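Skiterura: simulated chores for a two-finger gripper
Data card and README
September 4, 2018

What this is

Skiterura is a set of 2,425 simulated episodes in which a robot arm tries to do small household work: pick up an item, carry it, put it into the right place, move a cloth to the side. All episodes were rendered in our own simulator, Honeo. No real kitchen was used. The set is divided into 19 chores, and every chore has its own folder with a short text file that says what the goal was.

We made it to answer a simple question that visitors to our lab ask very often: can a machine do my housework yet? Our answer after this work is "a little, and slowly". The set should help other people to check this answer by themselves.

What is in an episode

Each episode contains the pictures from the wrist view, the joint positions, the state of the gripper and one label at the end: done, partly done or failed. The label was given by the simulator and then checked by a person in 259 episodes. Where the person and the simulator did not agree, we kept both labels, in two separate columns. Please do not merge them without reading the notes in the folder Ursu, where the disagreements are explained.

The light is different from episode to episode. We wanted hard shadows and very dark areas, because homes have them too, and many grasping programs which we tried earlier were only tested under even, soft light.
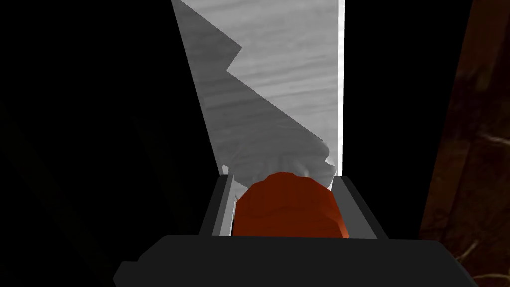

Small rounded items are the most difficult group for our baseline. A box has flat sides and forgives a bad angle, but a round thing can turn between the fingers or slip out when the arm begins to lift. Cloth is the second difficult group. The simulator bends it in a believable way, but it is stiffer than a real dish towel, and a program that learned only here will probably pull too strong at home.

The baseline

The baseline program is called Stitier. It is included in the folder with the same name, together with its settings. We ran it 100 times on each chore. It is good at moving boxes on a free surface and poor at everything where one object touches another. It also has no idea when to give up - it repeats the same failed grasp until the time is over. We did not correct this, so that others can compare with the same version.

Known problems

- In some episodes the fingers go slightly into the object. These have the flag "overlap" in the index.
- Textures are low in detail, and a few objects look more angular than they would in life.
- There are no liquids, no people and no pets.
- The time stamps from January start at one and all later ones start at zero.

Use

You may use the set for research and teaching. Please do not use it as the only test for a machine that will work near people.

Questions and corrections go to Kai Stöcker, who maintains the index. If you report a wrong label, please write the chore name and the episode number.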